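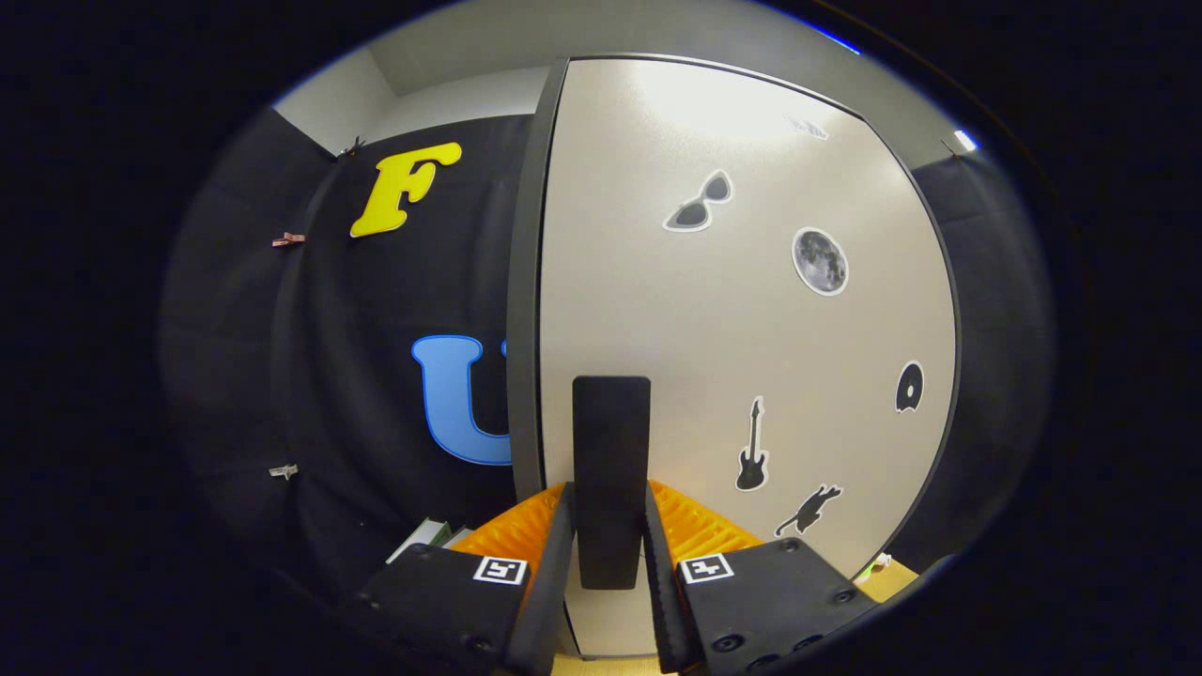 A hand-held gripper holding a flat black block upright between its two fingers. Each base plate carries its own square marker.

Showing a robot by hand

Showing a robot by hand (you'll also hear teaching by demonstration, kinesthetic teaching, teleoperation, or just "demos") is a way of getting a robot to do a job by doing the job yourself and letting the machine learn from the recording. I've been keeping this entry on the Jimamora wiki for a while now, and I've given up trying to make it sound like a proper encyclopedia. It was last tidied up on Mar 9, 2025. If you spot a mistake, leave a note on the talk page and I'll get to it.

Overview

The old way to make a robot arm pick something up is to write down every position it should pass through. That works well in a factory where the part turns up in the same spot every time, and it works badly nearly everywhere else. Move the part a thumb's width to the left and the arm closes on air.

With demonstrations you skip most of that writing. A person does the task, sensors record what they did, and software looks for the pattern across a whole lot of recordings. After that the robot has a go at it alone, usually with somebody's hand near the stop button. I still find this pretty magical when it works!

There are three common ways to do the showing, and people mix them more than the textbooks let on.

Guiding the arm

You grab the robot itself and push it through the motion. The motors go slack enough that the arm floats along with you, and it remembers its joint angles as it goes. This was the first method I ever tried, on a second-hand Luretti arm in my brother-in-law's garage, and my shoulders were sore for two days. Big arms are heavy even when they're "floating", and doing anything with two arms at once is a real circus.

The good part is that whatever you record, the robot can physically do, seeing as it was the robot doing it. The bad part is that your own body is all over the workspace, so any camera watching the table gets a fine view of your elbow.

Driving from a distance

Teleoperation means you control the robot with something else: a joystick, a pair of handheld controllers, or a smaller copy of the arm that you move while the big one follows. The small-copy setup is usually called leader and follower. The Bedoya kit that a few of us built in January is this type, and it's the one I'd hand to a beginner, because your hands learn it faster than your head does.

What you lose is feel. Unless the rig pushes back on you somehow, you're squeezing things by eye, and I have crushed a fair number of paper cups that way. Delay is the other headache. Even a small lag makes people slow down and start making jerky little corrections, and the robot will happily learn the jerky little corrections too.

Hand-held grippers

Here you leave the robot out of the room altogether. You carry a gripper in your hand, a camera goes along with it, and you do the task with the gripper's fingers in place of your own. The recording shows the world from the gripper's point of view, which is more or less what the robot will see later if it wears a matching camera and matching fingers.

Most designs use two fingers that open and close together. The finger surfaces matter a lot more than newcomers expect - smooth ones let flat things slide and twist, so you'll often find ridges or some sort of grippy texture on them. The markers on the plates (the blocky black and white squares, properly called fiducial markers) are there so that software can work out where each finger is in the picture, and from that how far apart they are. The two sides get different patterns so they can't be mixed up.

Cameras on these rigs tend to be very wide, and some give you a round picture with black all around the outside. You get used to it. The wide view helps the software track how the gripper is moving through the room, and for that it likes having plenty to look at. Plain white walls are miserable. Stickers, posters and big letters give it something to hang on to, and I've seen tracking come good just from somebody turning the rig to face the busier side of a room.

How many demonstrations?

Everybody asks, and the answer moves around depending on the task. For a simple pick-and-place with one object in one lighting condition, I've had something half decent from 37. For the same task with the object turned every which way, I wanted over 200 before I stopped wincing. Tadeo Medina, who wrote most of the original Wurnutell notes, logged 1,665 for his cutlery-sorting project and reckoned he'd have been better off with fewer recordings spread over more kitchens. I agree with him on that. Variety beats volume most days, and the robot that has only ever seen your table will be very confused by mine.

What makes a good one

Move at a steady pace and don't stop to think halfway. A pause in the recording looks to the software like part of the job, so you can end up with an arm that hovers over a block for no reason anyone can explain. If you fumble, decide right then whether to bin it or keep it. Some fumbles are worth keeping! A demonstration where you nearly drop the thing and then save it teaches the robot how to save it, and you can't get that out of a pile of perfect runs.

Upright objects deserve a bit of extra care. Come in level, close evenly, and wait until both fingers are touching before you lift. Flat slabs are my favourite practice object for exactly this - they show up a crooked approach straight away, where a ball would forgive you.

Keep the markers clean as well. I lost a whole afternoon once to a smear of hand cream.

Common troubles

Fingers in the recording don't match fingers on the robot. Even a small change in length can throw the grasp off, so print or buy both sets from the same design.

Different people, different habits. One of our group always comes at things from the left and one always from the top, and the first model we trained on both of them tried to go down the middle and missed. We now agree on an approach before starting, at least for the early batches.

Tired hands. Five minutes on, then a stretch, is my own rule. The recordings from the end of a long session are nearly always the ones I throw out.

Lighting. Glare off a pale door or a shiny bench can wash out a good chunk of the view. Turning the bench is usually easier than fighting with the camera settings.

See also

Leader and follower arms; Fiducial markers; Gripper finger shapes; Wurnutell notes (archived); Bedoya kit build log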